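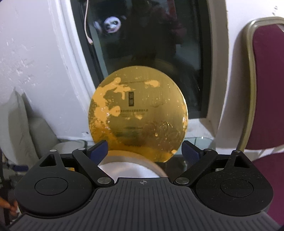 Costel Kolev wrote: I still don't see what the club is meant to learn from this. Two fingers, one object, and we're calling it a manipulation project? The Hustham lot had a thing that sorted bolts by February.

menham_mick
Sorting bolts is a hopper and a sieve, Costel. They drive nothing by hand and collect nothing. We've got 369 grasps logged and the target is 1,804 before anyone trains a model.

Costel Kolev
And how many of those 369 are any use? I opened 20 at random and in 15 of them I couldn't tell from the log whether the grip was meant to be a success. Label first, then boast.

soldersniff
He's got a point about the labels. I'd also like to know who picked the objects. A thin shiny disc held upright and a piece of fruit are different problems – one wants edge contact, the other wants you not to squash it. Lumping them under "round" is asking for trouble.

menham_mick
The list was agreed on 9 May 2020 and you both had the link. Round things first, boxes after. Here's one of the fruit ones.
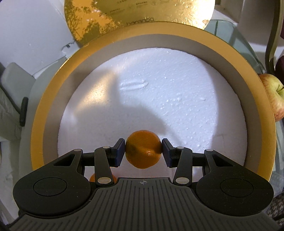
Orange, two-pad grasp, held over the round container. Uploaded by menham_mick.

soldersniff
OK, the pads meet it on both sides. But flat pads on a ball only touch in a small patch each side. I wouldn't trust that with a quick wrist turn.

Costel Kolev
My worry is the person, not the pads. A human corrects without noticing. Put the same fingers on the Kultell arm and it'll shut them wherever the numbers say. Has anyone tried it?

menham_mick
Not yet. Arm's on loan to Matheson.

Costel Kolev
So we're collecting for an arm we haven't got. Right.

soldersniff
I'll redo the labels on the first batch if someone sends me the sheet. Not doing all 369 though.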